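Seit April steht bei mir eine Brotbackform auf dem Herd, die eigentlich gar keine sein will, und ich habe seitdem so viel Brot gebacken wie in den ganzen zwei Jahren davor nicht. Es geht um den **Turcotte Backtopf**, oval, Gusseisen, mit flachem Unterteil und hohem Deckel. Man legt den Teigling also auf die niedrige Hälfte und stülpt die hohe darüber – wer sich schon mal an einem 250 Grad heißen Topfrand den Unterarm verbrannt hat, weiß sofort, warum ich das so toll finde!

Empfohlen hat ihn mir Carol Crabtree, mit der ich im Winter einen Sauerteigkurs gemacht habe. Sie hat den Topf am letzten Kursabend mitgebracht, ein Roggenmischbrot drin gebacken, und ich war verloren. Die Kruste! Dünn, splittrig, mit diesen kleinen Bläschen, die ich zu Hause auf dem Blech nie hinbekommen habe (und ich habe wirklich alles probiert, Lavasteine, Sprühflasche, Schüssel mit Eiswürfeln). 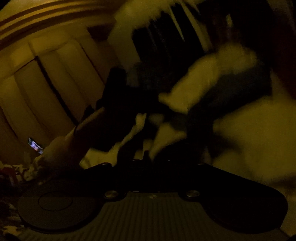
Bevor ich ins Schwärmen komme, ein paar Eckdaten. Das Unterteil ist drei Zentimeter hoch, der Deckel deutlich mehr, und beide haben seitlich breite Griffe, in die man auch mit dicken Handschuhen gut hineinkommt. Innen ist das Eisen roh und nur eingebrannt, keine Emaille. Schwer ist er. Richtig schwer. Ich hebe den Deckel mit beiden Händen ab und stelle ihn auf einen Untersetzer, den ich vorher hinlege, sonst stehe ich mit dem glühenden Ding in der Küche und drehe mich im Kreis.

## Erstes Brot

Samstag früh, Weizensauerteig, 20 Prozent Vollkorn, über Nacht im Kühlschrank. Den Topf habe ich 45 Minuten mit aufgeheizt, Teigling auf Backpapier, eingeschnitten, Deckel drauf, 25 Minuten bei 250 Grad, dann ohne Deckel noch einmal 20 bei 220. Beim Abnehmen des Deckels habe ich laut gejubelt. So einen Ofentrieb hatte ich noch nie, der Schnitt stand auf wie ein kleines Ohr.

Angeschnitten habe ich es natürlich viel zu früh, mit Butter und Salz, im Stehen. Die Krume war an der Stelle noch etwas klebrig, das nehme ich auf meine Kappe.

Inzwischen habe ich auch Folgendes darin gebacken:

- Dinkelbrot mit Kochstück (wunderbar saftig, hält vier Tage)
- ein reines Roggenbrot, das lieber in den Kasten gehört hätte
- Focaccia nur im Unterteil, mit viel zu viel Öl und genau richtig so
- Hefezopf, na ja, zu dunkel von unten 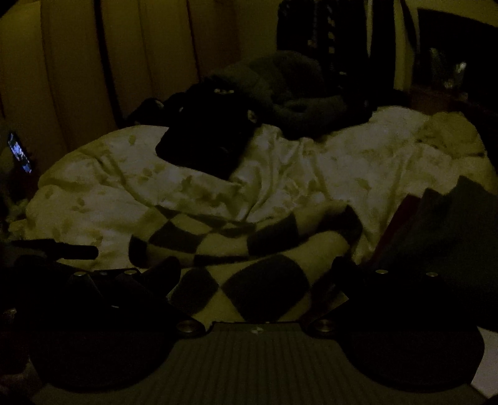

*Wenig Licht und ein ungemachtes Bett.*

## Im Vergleich

Vorher hatte ich den runden Topf von Senico, emailliert, ein Geschenk. Für Schmorgerichte gebe ich den nicht her, aber zum Brotbacken war er mir immer zu tief. Man lässt den Teig am Ende halb hineinfallen, und danach ist die ganze schöne Spannung weg. Beim Turcotte gleitet er einfach vom Schieber, fertig. Dazu kommt die ovale Form, die zu meinem länglichen Gärkorb passt und Scheiben ergibt, die in den Toaster gehen!

Mwende Nyaga aus demselben Kurs schwört auf die Tonform von Noltell. Wir haben einen Nachmittag lang bei ihr parallel gebacken, gleicher Teig, gleiche Gare. Ihr Brot wurde etwas heller und weicher in der Kruste, meines dunkler und kräftiger. Ihre Kinder mochten ihres lieber, ich meines, und am Abend waren beide Laibe weg.

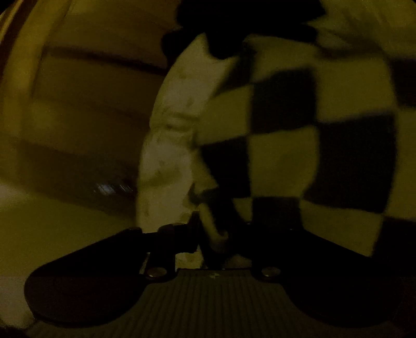

Ganz ohne Gemecker geht es trotzdem nicht. Der Boden wird sehr heiß, und bei meinem Ofen sind die ersten Brote unten fast zu kräftig geworden. Geholfen hat ein leeres Blech auf der Schiene darunter, und eine Prise Grieß unter dem Backpapier macht auch etwas aus. Wer Teige mit Honig oder Milch backt, sollte die Temperatur von Anfang an um 20 Grad senken.

Die Pflege ist simpel, wenn man sich daran gewöhnt hat: auswischen, trocken wegstellen, ab und zu hauchdünn einölen und ausbrennen. In die Spülmaschine darf er nicht. Einmal habe ich ihn nach der Focaccia über Nacht feucht stehen lassen und hatte am nächsten Morgen zwei Rostpunkte, die mit Salz und einem Lappen aber sofort wieder verschwunden sind.

Zum Preis: Ich habe 162 Euro bezahlt, und das ist viel Geld für einen Topf. Bei zwei Broten in der Woche rechne ich mir das schön. Die mitgelieferten Topflappen sind übrigens nett anzusehen, mir aber zu dünn, ich nehme weiter meine alten Handschuhe von Susico mit dem langen Schaft.

**Für wen?** Für alle, die regelmäßig freigeschobene Brote backen und einen Ofen haben, der den Dampf nicht hält. Für Kastenbrot und Brötchen braucht man ihn nicht, und wer Probleme mit den Handgelenken hat, sollte ihn im Laden unbedingt erst einmal anheben.

Als Nächstes kommt ein Kartoffelbrot mit Röstzwiebeln hinein, der Vorteig blubbert schon. Das Rezept schreibe ich auf, sobald ich mit der Wassermenge zufrieden bin.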